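Right gripper shoves the pepper before closing (sim)
Asked by Violeta Rivadeneira, 2023-02-02

Two-arm kitchen setup in Munro. The planner says the grasp is fine. The short finger then arrives early and bulldozes the pepper across the cutting board. Fails on 29 seeds so far. Controller is stock, and I have already tried being nice to it. 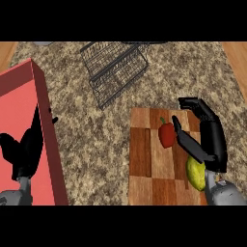

Right finger against the pepper, left hand in the pink box.

Pear-shaped fruit is in the collision set, the pepper isn't. Left arm runs its own plan.

Bogdan Wasilewska
Add the pepper to the collision set until pregrasp, then allow contact for the finger links only. Also check your approach axis. Mine was in the wrist frame for 4 days, which I don't discuss.

Nikola Śliwiński
have you tried friction 3000

Jadwiga Duda
Please don't. Slow the last bit of the approach and log both fingertip contacts. If one fires well before the other, your grasp center is off to the side.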